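The lights above the long table

I did not plan to write about lamps. I planned to write about the new shelves, which I promised in October, but the shelves are still in their boxes and the lamps took all my attention this month. So, lamps.

For those who are new to this blog: I rent a work place in a shared building in Tustholm, together with Lindalva Pimentel, who makes bags, and Gervásio Prado, who repairs chairs. I bind notebooks and small books. We have the main floor, and the level above belongs to other people that we meet mostly on the stairs. I came here from a room with one window and one bulb, and in the first weeks I thought that a place with so many lights could not have any problem with light. I was wrong, and it took me a whole winter to understand why.

My work is very much a work of small differences. When I put a gray cloth next to another gray cloth, I must see if they are the same gray. In the morning they were the same. At seven in the evening, on the same table, one was almost green. I made 11 notebooks for a customer with what I believed was matching thread, and when she took them to her shop she wrote me a polite message with the word "interesting" in it. I have learned that in English this is not always a good word.

So I began to look up. It is strange how long a person can work in a room without looking at its ceiling. I know every scratch of my table and I could draw the floor from memory, but if you had asked me what hangs over my head I would have said "the ceiling" and gone back to my glue.

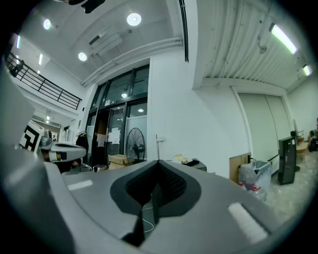
Round lights near the air conditioner, long tubes on the ribbed part.

There are two families of light, and they do not speak the same language. The round ones are set into the ceiling and they are white. The long tube on the ribbed panel has something pale green in it. I had never noticed this, because the eye is very kind and corrects everything. Paper does not correct anything.

After this I did a small test, and I recommend it to anybody who works with color. I took one sheet of plain white paper and I walked slowly with it, from the side of the glass door to the far wall. I did this in the evening, with all the lights on. In the middle of the walk the paper changed. It was a soft change, like when milk goes into weak tea, but when I walked back it changed again in the same place. Lindalva was cutting canvas and asked me if I was feeling well. Then she took a sheet and walked too.

My table was standing exactly where the two kinds of light mix. The left half received more from one and the right half more from the other, and I of course keep the cloth on the left and the thread on the right. I have probably done it so since my school time.

The first idea was to change the tubes. I asked Siwan Dafis, who takes care of the renting, and she was friendly but clear: the lamps belong to the building, and a change must be asked in writing. I wrote. The answer was that it will be considered in spring. I am not angry about it, they have other things to repair, and the heating in the corridor is more urgent for everybody.

The second idea was to move the table. It is a heavy one, I bought it from a closed tailor shop, and we needed three people and an old blanket under the legs. Now it stands 300 centimeters closer to the glass door. I lost my nice corner and I won a better gray. People pass behind me more often, and in the beginning I turned my head each time, but after a week I stopped.

The third idea was a lamp of my own. I looked at many. There is one from a firm called Liltau with a long arm, very beautiful, and it costs 379, and I closed the page and made myself a coffee. Finally I bought a simple clamp lamp, used, for 19, and a good bulb for it. I clamp it on the edge of the table when I choose materials, and I take it off when I sew, as the arm is in the way of my elbow.

One more thing about the air conditioner, while we are speaking of the ceiling. Thin paper and moving air are enemies. In my new position I had to find out again where the air goes, and I did it with strips of tissue paper taped to the edge of the table. Two corners of it are quiet and I do the end papers there. The other two are for cutting and for the tea cup.

Gervásio says that for chairs all this makes no difference, a chair is brown. But last week I saw him carry a piece of oak to the door and back, two times — he did not say anything and I also did not say anything.

The 11 notebooks I made again, with the right thread. The customer kept the first ones as well, for half the price, and has sold most of them already. The shelves will come in the next post, if I find the small bag with the screws.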